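How to Sort Plastic Bottles at Home

Reading time: 2 min
Shares: 32 | Comments: 10

In our kitchen the empty bottles were always taking over the counter. Since March I keep one basket only for them, and I empty it when it is full.

Choose a basket with holes in the side, so that air can pass. Rinse every bottle, let it drain for 10 minutes and put the cap back. Please check the rules of your town, as some places want the caps separately. 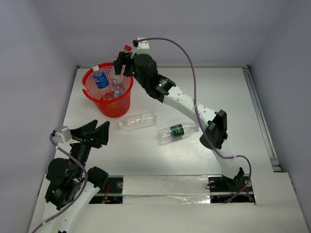

Bottles in the red basket, with the caps still on two of them.

Put the first bottles standing against the side, and the next ones in the middle. If you press the air out before closing the cap, the basket can take up to 24 small bottles. Labels may stay on where I live. Glass should go in another container.

Niamh Ó Ceallaigh wrote to me that she keeps her basket under the sink, and this also works well.

© Hatem Abdelaziz | Contact | Back to top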